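Plivdale Price History

README and data card, version 3

Plivdale is a set of daily closing prices for shares of retail companies, along with the dividends and splits that go with them. It was put together for people who want to test simple long-term ideas, such as buying a fixed dollar amount every month, without paying for a data feed. The files are plain comma-separated text and open in any spreadsheet.

The data starts with the first trading day of 2000. It is updated once a year, in October. Nothing in the set is real-time and nothing in it is investment advice.

What is in the download

prices.csv has one row per company per trading day. The columns are date, ticker, open, high, low, close, adj_close and volume.

dividends.csv has one row per cash dividend. The columns are ticker, ex_date, pay_date and amount. Amounts are per share, in dollars, as paid at the time. They are not adjusted for later splits.

splits.csv has one row per split. The ratio column gives new shares over old shares, so a three-for-one split is 3 and a one-for-20 reverse split is 0.05.

companies.csv has one row per ticker, with the company name, the first and last date in the set, and a status. Status is one of active, acquired, bankrupt or delisted_other.

notes.txt is a running list of odd cases. Please read it before reporting an error. Many of the strange prices people write in about are real and are explained there.

How the companies were chosen

A company is included if it got most of its revenue from selling goods to consumers and its shares traded on a major US exchange for at least three full years. Grocery, apparel, home goods, toys, electronics and general merchandise all count. Restaurants do not. Car dealers were left out of version 1 and added in version 2.

Companies that failed are kept. This matters more in retail than in most fields. A set made only of the chains still in business today will make almost any strategy look good, and we have seen spreadsheets passed around with returns that could only come from dropping the losers. If you filter on status = active, you are doing the same thing. Do it only if you mean to.

Adjusted prices

The close column is the price that printed on the day. The adj_close column is corrected for splits and dividends so that the percentage change between two dates is the total return, with dividends put back into the same stock on the ex-date.

Use close if you want to know what a share cost. Use adj_close if you want to know how an investment did. Mixing the two is the most common mistake we see. A typical case is someone who takes adj_close and then adds the dividends from dividends.csv on top, which counts them twice.

Adjusted prices change every time a new dividend is paid, all the way back to the first row. A figure you worked out from version 2 will not match version 3 to the penny. The returns should match over the same dates.
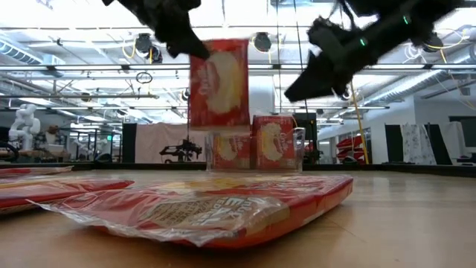 Spinoffs are treated as dividends. The value of the new shares at their first close is used as the amount, and the row in dividends.csv carries the letter S in the flag column. If the new company also meets the rules above, it gets its own ticker and its own rows from that day on.

Where the numbers come from

The older part was built from the Nornel archive, a collection of end-of-day files saved by a small brokerage newsletter. The later part comes from the Jitpraphai feed, under a license that lets us pass on closing data after a delay. The two sources overlap for three years. Where they disagreed on a close, the filing or the exchange record was checked by hand and the corrected value was used.

Volume in the Nornel part is less reliable than price. Some days are rounded to the nearest hundred shares and some are missing. Missing volume is left blank. It is never filled with zero, so check how your software reads blank cells before you average anything.

Delisted shares

When a company was acquired for cash, the last row is the last day of trading, and the deal price is in notes.txt. When it was acquired for stock, the exchange ratio is given there too.

Bankruptcies are harder. Shares often kept trading over the counter for months after they left the exchange, at prices that were wide and thin. We stop at the last exchange close. A backtest that sells at that price will be a little too kind, as most holders got less. If you want to be strict, set the final value to zero for every ticker with status = bankrupt. The Clokoswood script in the tools folder has a switch for this, called zero_out, which is off by default.

A short worked case

Say you want the result of putting the same amount into one stock at the start of each month.

Pick the first trading day of each month from prices.csv. Divide your monthly amount by adj_close on that day to get units bought. Add up the units. Multiply by adj_close on the last day you care about. The answer is the value with dividends reinvested, before tax and before trading costs.

The units are not shares and will not match a brokerage statement. They only work for measuring growth.

For a portfolio, do the same for each ticker and add the results. Decide ahead of time what happens to the cash when a company is bought out. Leaving it idle for 15 years and reinvesting it the next day will give very different answers, and the data cannot make that choice for you.

Known problems

Ticker symbols get reused. When two companies in the set have shared a symbol, the later one has a 2 added to the end. Join on the ticker column as given and do not strip the digit.

Open prices before the move to decimal quotes are sometimes copied from the previous close in the Nornel files. We have not found a clean way to spot every case. Avoid overnight-gap studies on the early years.

Fiscal data is not included. There are no earnings, no store counts and no debt figures. Requests for these come in often, but we do not have a source we are allowed to share.

The set covers one industry in one country. Results from it say little about stocks in general. Retail had some very large winners over this period and a long list of chains that went to nothing, and a few tickers drive most of the total return. Try any test again with the top three names removed.

Changes in version 3

Added the flag column to dividends.csv.
Fixed split ratios that had been entered upside down for several reverse splits.
Moved the odd cases out of this README and into notes.txt.
Removed one company that turned out to be mainly a wholesaler.

License and credit

The files may be used and shared for research, teaching and personal projects. Resale of the price data is not allowed under the terms of the Jitpraphai feed. If you publish something based on the set, give the name Plivdale and the version number so that readers can get the same rows.

Corrections are welcome through the issue tracker. Include the ticker, the date, the value you think is right and where you found it. A screenshot of a chart from a website is not enough, as most of those charts show adjusted prices.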